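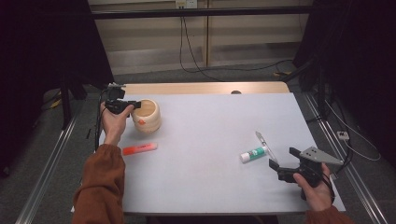 Nedham Adult Evening Classes
Progress report to the Kouris Fund
Reporting period: May through October
Submitted November 12, 2023

Summary

The grant pays for evening English and basic bookkeeping classes at our two sites, Nedham and Plornum. Both sites ran for the full period. Enrollment is ahead of plan, attendance in the bookkeeping class is behind it, and spending is under budget. We are asking for one change to the budget, described under Spending.

English classes

We planned for six groups and are running seven. The extra group was added at Plornum in August after the waiting list for beginners got longer than a single class could hold. It meets on the same nights as the existing beginner group, in the next room, so the two teachers can swap students when someone has been placed too high or too low. Three students have moved so far.

Teachers delivered 1,298 student hours over the period, counted from the sign-in sheets. The sheets from Plornum for the first two weeks of May were kept in a different format and had to be re-entered by hand. Carla Mansour checked them against the teachers' own records and found no difference large enough to change the total.

The placement test was shortened in July. The old version took most of the first class and several people left before finishing it. The new one is a short reading passage, a form to fill in and a conversation with a teacher. We kept the old writing section for the upper group only.

Students in the upper group asked for more work on phone calls, mainly calls to landlords, clinics and schools. The teacher has moved this from one unit to a part of every class. We will have a better idea of how it is going after the December review.

Bookkeeping classes

This class runs at Nedham only. Ten people completed the first course and received a certificate. The second course began in September with a full room, but attendance dropped in October. Teodor Lunde called the people who had stopped coming. Most had changes in their work shifts, and two said the pace was too fast after the unit on payroll.

We have done two things about this. The payroll unit is now spread over four evenings instead of two, and handouts are mailed to anyone who misses a class. A Saturday morning section would help the shift workers, but we do not have a teacher for it yet. We have interviewed one candidate and expect to see another before the end of the month.

Spending

Spending on teachers is on plan. Spending on books is under plan, as the Diltar workbook we had budgeted for went out of print and we used copies already on the shelf. Room rental at Plornum went up in September by the amount set out in the lease.

We ask the Fund's permission to move the unspent book money to teacher pay, to cover the seventh English group through the end of the grant year. The total budget would stay the same. A revised budget sheet is attached.

Next period

Finish the December review of all English groups.
Hire a Saturday bookkeeping teacher, if the budget change is approved and a suitable person is found.
Choose a replacement for the workbook. Teachers at both sites are trying out two titles now.
Move the Plornum sign-in sheets to the same format as Nedham's.

Questions about attendance records should go to Carla Mansour, and questions about the budget to Teodor Lunde.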